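Search this site Search Menu

2 min read

Gift-wrap swap trades the paper for a square of cloth

The Hsieh Street hall gave up its tape dispensers for an afternoon in December, and most of the people who came seemed to survive it.

The occasion was the wrap swap put on by Skomutix, the secondhand shop two doors down, which asked neighbors to bring one piece of fabric they no longer wanted and leave with one they did. Tables were covered in white paper so that the prints could be judged fairly, or at least so that the varnish would be spared the hot cider.

By closing time 30 people had signed in, and the shop's stock of donated scarves, napkins and retired curtains had been picked down to the beige.
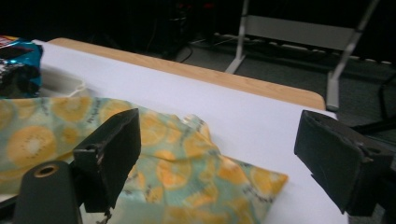 Fruit did well. So did anything with dots. Plaid, which organizer Faith Obura had expected to go first, was still being politely lifted up and put back down an hour before the end.

"People say they want something classic," Obura said. "Then they see a kiwi."

Szu-yu Tsao ran the folding lessons at the back of the hall, where beginners started with a paperback and were promoted to a bottle once their knots held. The bottle took most of them 5 tries. One man wrapped his own lunch, declared it his best work and ate it on the steps.

Entry cost 2 dollars, or nothing with a piece of cloth. Obura would like to see 1,000 fabric squares going around the neighborhood by next winter, a goal she admits depends on people giving them back. Last year's swap lent out a stack of tablecloths for larger presents and is still waiting for several of them, including one with a gravy stain that should make it easy to identify.

Leftover pieces have gone to the Esus reading room, which plans to cover its cushions with them, beige and all. The next swap is set for spring. Skomutix asks that donations be washed first, and that whoever brought the single oven mitt come and collect it.

Search for: Search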